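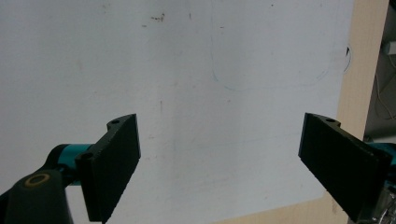 Huka Community Workshop
Yearly room and equipment check, with comments
Date of check: April 20, 2023
Rooms checked: front room, bench room, store, back corridor, yard door
Previous check: December

How to read this list. OK means I looked and found nothing to repair. FIX means it must be repaired, but the room can stay in use. STOP means do not use until repaired. Where I have written a comment, please read it also when the result is OK.

1. Entrance and ways out

1.1 Front door opens fully from inside without key — OK
1.2 Yard door opens fully from inside without key — FIX
Comment: The door opens, but the bottom touches the ground for the last part and one has to push with the shoulder. A smaller person could have difficulty. I think the upper hinge has dropped. Same remark was in the December list and was marked as finished, so please somebody look at it again with me.
1.3 Corridor free over full width — FIX
Comment: Two folded tables and a bag of plaster stood along the left wall. I moved the bag to the store. The tables are too heavy for one person.
1.4 Exit signs lit — OK
1.5 Outside step and handrail — OK
Comment: Handrail is firm. The yellow paint on the edge of the step is worn in the middle, where everybody walks. It should be painted again before winter.

2. Fire

2.1 Extinguishers in place, 6 pieces — OK
Comment: All are on their hooks and all needles are in the green part. The one in the store was behind the ladder. I put the ladder on the other side and I ask that it stays there.
2.2 Extinguisher labels in date — OK
2.3 Smoke alarms, test button — FIX
Comment: The alarm in the bench room gave only a weak sound. New battery was put in and it is loud now, but the plastic cover does not close well. I leave this as FIX until we have a new cover.
2.4 Fire blanket near the hot plate — OK
2.5 Oily rags in the metal bin with lid — STOP
Comment: The bin was full and the lid was lying on the floor next to it. This is the most serious point of the whole list. Rags with linseed oil can become hot by themselves. I emptied the bin and laid the rags flat outside to dry. Finishing work with oil is stopped until we agree who empties the bin and when.

3. Electrical

3.1 Main switch reachable and marked — OK
3.2 Sockets, front room — OK
3.3 Sockets, bench room — FIX
Comment: The socket under the window is loose in the wall. I put tape over it and wrote "do not use" on the tape. It needs an electrician, not one of us.
3.4 Extension cords, outer skin whole — FIX
Comment: One orange cord has a cut near the plug, so deep that the inner wires can be seen. I took it out of the room. Please do not repair it with tape, as was done the last time with the green one.
3.5 Cords unrolled fully when in use with heaters — OK
Comment: The heaters were not in use on the day of the check. I only asked, and people knew the rule.
3.6 Safety switch trips with the test button — OK

4. Machines and hand tools

4.1 Band saw guard, adjusts and holds — OK
4.2 Band saw stop button — OK
4.3 Drill press (Lowther), table clamp — FIX
Comment: The clamp holds only when it is turned very hard. The thread looks worn. We asked for the price of a new one at Randar and have not had an answer yet. Until then please use a second clamp on the work piece.
4.4 Chuck key not left in the drill press — FIX
Comment: It was in the chuck when I came in. I know this is a small thing to write down. It has been on the list every year that I do it.
4.5 Grinder, eye shield and tool rest — OK
Comment: Distance between the rest and the wheel was too large. Adjusted during the check.
4.6 Chisels and knives stored with covered edge — OK
4.7 Stanley knives, blades in the blade box — FIX
Comment: The blade box is good, but I found 3 old blades in the drawer with the pencils. Somebody puts a hand in there without looking.
4.8 Hammers, heads tight — OK
4.9 Ladders, feet and locks — OK
Comment: The short ladder has lost one rubber foot since the December check, and a new one was fitted in March. It sits well.

5. Air, dust and noise

5.1 Dust extractor runs, bag not more than half full — FIX
Comment: Bag was nearly full. Changed. There is only one spare bag left.
5.2 Windows open — OK
5.3 Dust masks and ear protection available — OK
Comment: Enough masks. The ear protectors should be wiped after use, the cushions are not nice to put on.

6. Storage and chemicals

6.1 Heavy things on low shelves — OK
6.2 Shelves fixed to wall — OK
6.3 Paints and thinners in closed cabinet — OK
6.4 All containers with a readable label — FIX
Comment: One glass jar with clear liquid and no label. I did not open it to smell. It stands in the cabinet with a red sticker — the owner is asked to come forward, otherwise it goes with the dangerous waste.
6.5 Old paint taken away — OK

7. First aid

7.1 Box complete — FIX
Comment: Big plasters are missing and the burn gel is out of date. The small plasters are more than enough.
7.2 Eye wash bottle sealed and in date — OK
7.3 Emergency number and our address beside the phone — OK
Comment: The paper still had the old house number. I corrected it to 229. An ambulance would have gone to the wrong side of the street.
7.4 Accident book present — OK
Comment: Two entries since December, both small cuts in the finger. Please write also the small ones, it helps to see where they happen.

Work to be done first: 2.5, 3.3, 3.4, 1.2. The other points can be done at the next cleaning day. When a point is finished, write date and initials next to it on the paper copy in the front room, and do not write "finished" when it is only ordered.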